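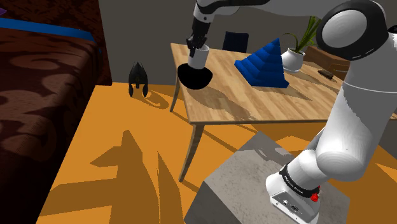
Rendered arm and table, white cylinder on a black dome held in the gripper.

HTM 248: Hotel Distribution and Sales
Handout 2: Working with online travel platforms
Instructor: Derek Parsons
Revised Aug 22, 2026

Read this before the second lecture and bring it with you. The Birkett reading packet covers the same material in more depth, but the quiz will be drawn from these notes.

1. Where a room gets sold

A hotel room can reach a guest through direct channels or through third parties. Direct channels are the hotel's own website, its phone line, the front desk, and the brand app if there is one. Third parties include online travel agencies, wholesalers, tour operators, and corporate travel agents.

Most hotels use both. The direct booking usually costs less per reservation, and the hotel keeps the guest's contact details. The third party reaches people who would never have typed in the hotel's name. A resort in a well-known beach town may do fine with a small third-party share. An airport hotel with no brand often can't.

2. Merchant model and agency model

Under the merchant model, the platform collects the guest's money and pays the hotel a net rate after the stay. The difference between what the guest paid and the net rate is the platform's margin.

Under the agency model, the guest usually pays the hotel, and the hotel then pays the platform a commission. Cash comes in sooner, but the hotel carries the work of charging cards and chasing no-shows.

Some platforms offer both and let the guest choose. Check the contract to see who sets the refund rules in each case. Students mix this up every year on the final.

3. Worked example: commission

The Helum is a city hotel listed on a platform called Aditz under the agency model. A guest books two nights for a room total of $324, before tax. The commission is 16 percent of the room total.

Commission: $324 x 0.16 = $51.84
Left for the hotel: $324 - $51.84 = $272.16
Per night: $272.16 / 2 = $136.08

Now suppose the same guest books on the hotel's own site using a promotion that brings the total down to $248. The hotel pays no commission, but it takes in $24.16 less than it did through Aditz. A direct booking is not automatically the better one. You have to compare what is left after the discount and after the cost of getting the booking, including card fees and advertising. We left those out here to keep the numbers short.

4. Rate parity

A parity clause says the hotel will not offer a lower public price somewhere else. A wide clause covers all channels. A narrow clause covers only the hotel's own public website. Whether either kind can be enforced depends on the country, so look up local law before you rely on it in your project.

Hotels often work within parity by adding something to the direct rate, such as breakfast, parking, or late checkout. Another method is a closed rate, offered only to members who have signed in. Read the wording of the clause to find out whether closed rates are allowed.

5. Packages and flash sales

A package combines the room with something else at one price. The guest can't easily see the price of the room by itself, so the hotel can discount it without lowering its public rate.

A flash sale runs for a short time and often sells vouchers for later use. Before agreeing to one, the revenue manager should settle the following:

- how many vouchers can be sold
- which dates are blacked out
- when the voucher expires
- whether unused vouchers are refunded
- who answers the guest's questions after purchase

The Uris case in your packet is about a resort that left out the blackout dates. Vouchers sold in April were used over its busiest holiday week, and rooms that would have sold at full rate went out at the sale price. Dean Sudgen's spreadsheet for the case is on the course page under his correct name, Dean Sugden.

6. For the next class

Read the Uris case through the end of the contract section. Redo the calculation in part 3 with a commission of your choosing and find the rate at which the two bookings leave the hotel with the same amount. Show your steps.

Pick one hotel for your term project and write down every channel where you can find it for sale. Use the same dates and room type for each search, and note whether tax is included in the price shown. Hand in the list on paper, one page, with your name at the top.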